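2 Planning and budgeting before you order

Read this section before filling in the order form. It covers the hand-held gripper and its spare parts. Robot arms and their controllers are dealt with in section 3.

Prices are in pounds, before VAT, and were last checked on 7/11/25.

2.1 Work out what you need

1. List the items you plan to handle and mark each one rigid or soft. Clothing, bags and loose cloth all count as soft.

2. Decide how many people will work at the same time. Each person needs their own gripper. Sharing one between shifts is fine, but the pads will wear sooner.

3. Measure the table. A plain, pale top is best for dark fabrics. If yours is dark or patterned, allow for a cover.

4. Enter the quantities on the Hinby planning sheet. Leave the arm columns blank for now.

2.2 Set the budget

1. Allow 700 for each Jullent gripper. The price includes one pair of finger pads, already fitted.

2. Allow 179 for each spare pad kit. A kit holds one pair of pads, the screws and a driver.

3. Order 2 kits per gripper if most of your work is with fabric, or one if it is mostly rigid items.

4. Add delivery. Texier quotes this separately, and the quote lapses at the end of the month in which it was given.

5. If the total comes to more than 3000, send the sheet to Orestis Spanos for approval before you place the order. Smaller orders go straight to Agustina Figueroa in purchasing.

Note: Pads are consumables. Put them under running costs – the finance form will reject them as equipment.

Note: Traline pads are cheaper but use a different screw spacing. They need an adaptor plate, priced on request.

2.3 Plan for pad wear

1. Look at the gripping faces and lower corners of both pads at the start of each week. Fraying usually shows at the corners first.

2. Write the result on the wear sheet, left and right pads separately.

3. Change both pads together, even if only one is worn.

4. Reorder when you open your last kit. Delivery slows down in June, so place summer orders early.

Caution: Do not trim a frayed pad with a knife. Loose strands can catch in knitted or open-weave cloth.

Caution: Keep fingers clear of the gap between the pads when closing the gripper.
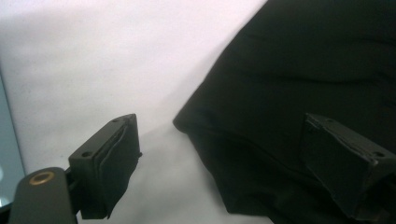

Fig. 2 – Finger pads at work on black fabric. Note the ragged lower corner of the left pad.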